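**Hilo: Mantel de algodón con cuadrícula impresa, encogimiento distinto en urdimbre y trama**

**tramafija** · 2023-06-24

Compré 10 metros de tela para manteles a Grivport, algodón de ligamento tafetán, cuadrícula blanca estampada sobre fondo verde. La ficha indica encogimiento de hasta el 2 % tras el primer lavado. Corté una probeta al hilo, marqué un cuadrado de 400 mm con hilo de poliéster y lavé a 40 grados, sin centrifugado fuerte, secado en plano.

Resultado en urdimbre: 27 mm menos. En trama apenas hay cambio. Eso es casi un 7 % en una dirección, muy lejos de la ficha.

Dos consultas:

1. ¿Es razonable reclamar o entra en lo esperable para un tafetán sin sanforizar?
2. Si prelavo toda la pieza, ¿los cuadros quedarán visiblemente más cortos en sentido urdimbre?

---

**orillo_sur**

A la primera: reclama. Si la ficha da un valor y no cita el ensayo, pídeles el método. Muchos proveedores miden con un lavado a mano en frío y publican esa cifra como si valiera para todo.

A la segunda: sí, en la misma proporción que el tejido. El estampado va solidario con la fibra. Un cuadro de 30 mm pasa a 28 y pico. De cerca se mide, a distancia de mesa no se aprecia.

---

**Kettfaden_es**

No estoy de acuerdo con reclamar todavía. Una probeta de 400 mm es pequeña y no dices a qué distancia del orillo la cortaste. Cerca del orillo la tensión de urdimbre es otra. Repite con tres probetas repartidas en el ancho y acondiciona las muestras antes de medir. Con una sola no tienes nada que enseñarle a Grivport.

---

**tramafija**

La corté a un palmo del orillo. Repetiré en el centro.

Añado otra duda. En la mesa, las líneas no caen rectas del todo aunque tire del borde. Pensaba que era desviación de trama (el estampado torcido respecto al hilo), pero con el cuentahílos la línea sigue la pasada durante todo el ancho que he comprobado.

---

**orillo_sur**

Entonces no es el estampado. Si la línea sigue la pasada y aun así se curva, lo que se desplaza es la tela. Las causas habituales son un planchado en diagonal o que no está bien asentada. La cuadrícula lo delata todo; en un liso no lo verías.

Os dejo una foto de un mantel cuadriculado puesto, sin más preparación que extenderlo.

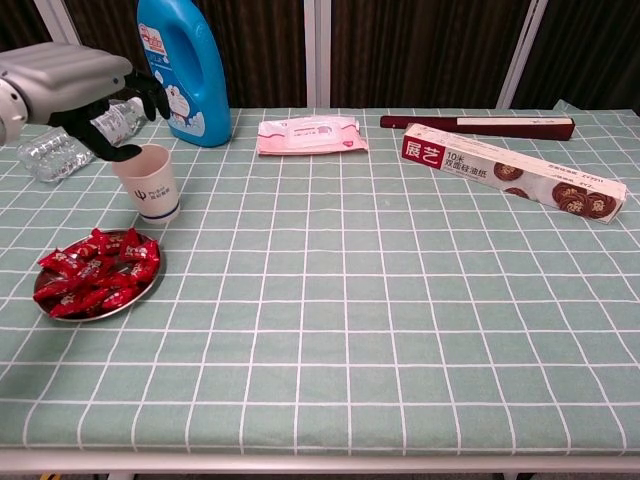
*Cuadrícula blanca sobre verde salvia. Algunas líneas se desvían donde la tela no asienta plana.*

Fijaos en la esquina del fondo a la derecha: hay un pliegue pequeño, levantado. Antes de culpar al proveedor por el trazado, yo quitaría todos los pliegues de ese tipo y volvería a mirar.

---

**Kettfaden_es**

De acuerdo en que hay que asentar la tela primero. En desacuerdo con usar una foto como referencia: la perspectiva agranda los cuadros cercanos y reduce los del fondo, y cualquier medida sale falseada. Para comprobar el trazado, regla metálica sobre la tela y escuadra en el cruce de líneas. Si las dos diagonales de un rectángulo de diez por diez cuadros son iguales, no hay sesgo.

---

**orillo_sur**

No proponía medir sobre la foto. Proponía mirar dónde se curvan las líneas, y para eso sirve.

---

**pespunte27**

Trabajo con telas de Zorkulard y de Asante, las dos de cuadro tejido, no estampado. Ventaja del tejido: si el hilo se mueve, el cuadro se mueve con él y puedes cortar siguiendo la línea sin comprobar nada. Con estampado hay que sacar un hilo antes de cada corte.

Para el dobladillo: prelavar, planchar solo en sentido urdimbre, levantando la plancha y sin arrastrarla, dejar enfriar en plano y después cortar. Esquinas en inglete. El arrastre de la plancha es lo que más me ha deformado cuadrículas.

---

**tramafija**

Repetido con tres probetas (orillo, cuarto, centro), acondicionadas una noche. Las del cuarto y el centro dan el mismo orden de encogimiento en urdimbre que la primera; la del orillo, algo menos. Las diagonales salen iguales. Queda descartado el sesgo y confirmado el encogimiento.

He escrito a Grivport pidiendo el método de ensayo. Mientras tanto prelavo la pieza entera y recalculo el largo de corte.

---

**Kettfaden_es**

Ahora sí reclamaría. Adjunta las tres medidas y el programa de lavado completo, con detergente y tipo de secado. Si contestan con un ensayo a otra temperatura, pregunta por qué la etiqueta de conservación permite 40.

---

**pespunte27**

¿Tienes el gramaje antes y después? Con ese encogimiento debería haber subido, y a mí me interesa más que el largo para decidir la aguja.

---

**tramafija**

No pesé la primera. Las otras tres sí, lo subo cuando tenga la pieza seca.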